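Warum kratzt und glitzert der Topfschwamm?

Eine Forscherseite für alle, die beim Abwaschen gern genau hinschauen 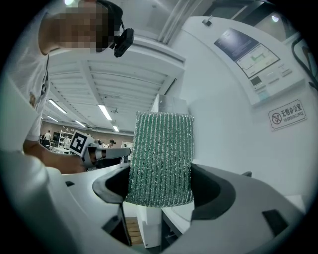

Ein Schwamm im Glitzerkleid

Habt ihr schon mal einen Topfschwamm gesehen, der funkelt? Dunkelgrün ist er, und dazwischen blitzen silberne Fäden, die wie Metall glänzen. Sie laufen in schmalen Rippen von oben nach unten, ganz dicht nebeneinander, fast wie bei einem gestrickten Pullover. Und so ein Schwamm muss gar nicht eckig sein! Es gibt ihn auch rund wie eine kleine Rolle.

Bei uns in der Kinderwerkstatt heißt der grüne Glitzerschwamm »Para«. Den Namen hat sich Jolán ausgedacht, und keiner weiß mehr, warum. Aber alle wollen immer mit Para abwaschen und nie mit dem gelben Schwamm. Also haben wir uns gefragt: Was kann so ein Kratzschwamm eigentlich? Und warum ist er außen gestrickt?

Was klebt denn da am Topf?

Stellt euch vor, jemand hat Milchreis gekocht und vergessen umzurühren. Unten im Topf gibt es dann eine braune Schicht, die richtig festsitzt. Im Milchreis stecken Stärke, Zucker und Eiweiß. Wenn sie sehr heiß werden, verändern sie sich und backen am Topfboden fest. Wasser allein läuft einfach darüber hinweg.

Ein weicher Lappen rutscht auch darüber. Er hat nichts, womit er sich unter den Rand der Kruste haken könnte. Ein Kratzschwamm schon! Seine raue Oberfläche besteht aus vielen kleinen Schlingen und Kanten, und jede davon schabt ein winziges bisschen weg. Wenn ihr reibt, arbeiten ganz viele solcher Kanten gleichzeitig. Das Fachwort dafür heißt Reibung. Reibung spürt ihr auch, wenn ihr die Hände schnell aneinanderreibt und sie warm werden, oder wenn ihr mit Turnschuhen auf dem Hallenboden bremst und es quietscht.

Warum gestrickt?

Schaut euch mal den Ärmel von einem Wollpullover ganz nah an, am besten mit der Lupe. Da seht ihr lauter Schlaufen, die ineinanderhängen. So eine Schlaufe heißt Masche. Wenn ihr am Ärmel zieht, werden die Maschen lang und schmal, und wenn ihr loslasst, springen sie wieder zurück. Ein gestricktes Netz ist deshalb dehnbar, obwohl der Faden selbst sich kaum dehnen lässt. Ist das nicht toll?

Für einen Schwamm ist das sehr praktisch. Ihr könnt ihn drücken und in eine Ecke quetschen, und das Netz macht alles mit. Außerdem sind zwischen den Maschen kleine Lücken. Da kann Wasser hindurch, und da sammelt sich auch der Schmutz, den ihr abgekratzt habt. Darum muss man so einen Schwamm nach dem Abwaschen gut ausspülen — sonst bleibt der Milchreis drin sitzen, und das riecht nach ein paar Tagen gar nicht fein.

Die Rippen helfen ebenfalls. Probiert es mit den Fingern: Streicht erst über ein glattes Blatt Papier und dann quer über eine Cordhose. Bei der Cordhose spürt ihr jede Rille. Genauso »spürt« die Kruste im Topf jede Rippe.

Hart gegen weich

Kornél Bodnár kommt manchmal zu uns und repariert alte Pfannen. Er hat uns etwas gezeigt, das wir uns gut gemerkt haben. Er nahm eine Münze und einen Kerzenstummel und kratzte mit der Münze über das Wachs. Sofort war eine Furche drin. Dann hat er es andersherum versucht, und an der Münze war nur ein bisschen Wachs hängen geblieben.

Die Regel dazu ist einfach: Das Härtere ritzt das Weichere. Ein guter Putzschwamm muss also härter sein als die Kruste, aber möglichst nicht härter als der Topf. Metallfäden sind ziemlich hart. Bei einem unbeschichteten Edelstahltopf geht das meistens gut, auch wenn feine Kratzer bleiben können. Bei einer beschichteten Pfanne, bei Brillen oder beim Glas am Aquarium ist ein Kratzschwamm verboten! Da kommt der weiche Schwamm dran. Und wenn ihr nicht sicher seid, fragt ihr jemanden, der den Topf gut kennt.

Waschen Schwämme auch im Meer?

Nein, aber sie leben dort! Der Name »Schwamm« kommt von echten Tieren, die am Meeresgrund sitzen. Sie haben kein Gehirn, kein Herz und keine Beine. Durch ihren Körper ziehen sich viele kleine Kanäle, und durch die pumpen sie Wasser und filtern ihr Futter heraus. Die Menschen haben schon im Altertum gemerkt, dass das weiche Gerüst von manchen Schwämmen viel Wasser aufsaugt, und haben sich damit gewaschen. Unsere Putzschwämme werden in der Fabrik gemacht und haben mit den Tieren nur noch den Namen gemeinsam.

Euer Versuch: die Krustenprüfung

Ihr braucht:
3 alte Untertassen, die ruhig einen Kratzer bekommen dürfen
etwas Mehl und Wasser
einen weichen Lappen
einen gelben Küchenschwamm
einen Kratzschwamm

Rührt aus Mehl und Wasser einen dicken Brei an. Streicht auf jede Untertasse 2 Teelöffel davon, möglichst gleichmäßig. Nun heißt es warten, am besten bis zum nächsten Tag. Der Brei muss steinhart sein.

Haltet die erste Untertasse kurz unter kaltes Wasser und reibt 5 Mal mit dem Lappen darüber. Bei der zweiten nehmt ihr den Küchenschwamm und bei der dritten den Kratzschwamm. Drückt jedes Mal gleich fest! Das ist gar nicht so leicht, und Botond hat beim Kratzschwamm natürlich geschummelt und doppelt so stark gedrückt.

Malt danach auf, wie viel Kruste noch auf jeder Untertasse klebt. Wer mag, macht den Versuch noch einmal und lässt die Untertassen vorher eine Weile im Wasser stehen. Was hat sich geändert? (Kleiner Tipp: Wasser ist ein sehr geduldiger Helfer.)

Gut festhalten!

Ein runder Schwamm lässt sich prima halten, wenn ihr ihn von zwei Seiten fasst und leicht zudrückt. Er gibt dann etwas nach und liegt gut in der Hand. Wenn er voller Spülmittel ist, flutscht er trotzdem gern weg.

Bei Schwämmen mit Metallfäden gibt es noch etwas zu beachten. Schaut vorher nach, ob irgendwo ein Faden absteht, denn der kann pieksen. Ist der Schwamm schon ganz zerfranst, gehört er in den Müll. Und bitte nie damit über die Haut reiben, auch nicht, wenn die Finger voller Filzstift sind!

Wörter zum Merken

Masche: eine Schlaufe in einem gestrickten Stoff.
Reibung: die Kraft, die bremst, wenn zwei Dinge aneinander entlanggleiten.
Stärke: ein Stoff in Reis, Mehl und Kartoffeln, der Soßen dick macht und gut klebt.
Filtern: etwas aus dem Wasser herausholen, zum Beispiel Schmutz oder Futter.

Im September geht es auf dieser Seite mit Seifenblasen weiter. Bis dahin sammelt Ginette MacPherson eure Krustenbilder und hängt sie in der Werkstatt über das Spülbecken.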